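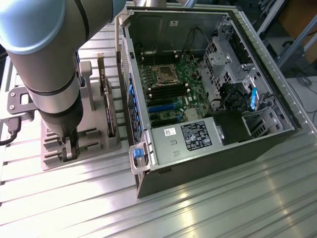

BUYING A SECOND CELL - THREAD
November 18, 2023 | 2 min read
Print | E-mail this

1/ Budget for the second teardown cell at Asamthorpe is due in December. Posting my working here so I stop losing it in spreadsheets.

2/ Job is server and desktop towers. Cards, memory, CPU, drives out of the case and into a holder, or back the other way. Sounds small. The arm is the easy line on the quote, everything around it is where money goes.

3/ Fixtures. Gray slotted trays, one per card type. Estau wants 382 each. Brelham wants 509 but they'll recut a slot free if your card changes. Ours change alot. Leaning Brelham.

4/ Tables. Grooved aluminum extrusion again, no debate. Bolt a tray anywhere, move it next month. Budget the T-nuts seperately or you will run out.

5/ Case goes on its side, panel off, arm comes in from above. So measure your REACH to the far corner of the drive cage before you pick an arm size. We didn't, first time round. Paid for a riser.
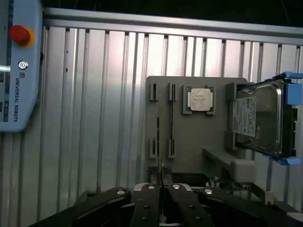 6/ Upright plate vs flat tray - want both on the quote. Plate takes less table and you can hang a CPU socket, card brackets and a drive holder on one face. Tawfik priced the plate at 1496, holders included. Asked them to split that out. Still waiting.

7/ Drive caddies: buy spares now. Blue tabs snap. 17 on the order, would go higher if finance let me.

8/ Teach pendant - check where it hangs before you sign off the floor layout. Cable length is not a thing you want to discover on install day.

9/ Not in the budget yet: spare gripper fingers, guarding, training, somebody's time to reteach every point when a new case model shows up. That last one is the big one imo. No vendor puts it on a quote.

10/ If you run something similar, what did you put down for spares in year one? Percent of cell cost is fine. Need a number before the draft goes up.

41 shares | 12 comments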